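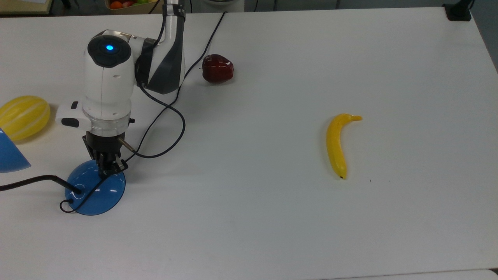 Laminate desk top with a bowed center, can it be flattened?

Posted by Shanti Semwal

I have a desk top that has started to bow in the middle. It is a 15 mm board from Skanano on a Hauser frame, with supports at both ends and nothing between. With a straightedge across it I get a gap of 2 mm at the center. The surface is white, so it doesn't show unless the light is low, but small parts roll. I keep a translucent blue dome-shaped disc on the table and that stays put, so the slope is slight. Can the board be flattened, or do I replace it? Indoor humidity is 50 percent.

Obinna Ojo

Particleboard under constant load creeps, and it will not come back fully. Flip it if the underside is finished. Otherwise screw a steel angle along the underside, one third of the way in from the back edge. Pull the board up to the angle with clamps before you drive the screws, and use slotted holes at the ends so the board can move. Check screw length first - 15 mm is thin and a standard wood screw will come through the top. I fitted an angle to a 188 cm top in March and it has held flat.

Bleddyn Nicholas

just put books under it

Ánh Ngô

Agree with the steel angle. If the frame has a center rail option, buy that first. Measure again without the load before you do anything, as part of the gap is elastic and goes away when the weight comes off.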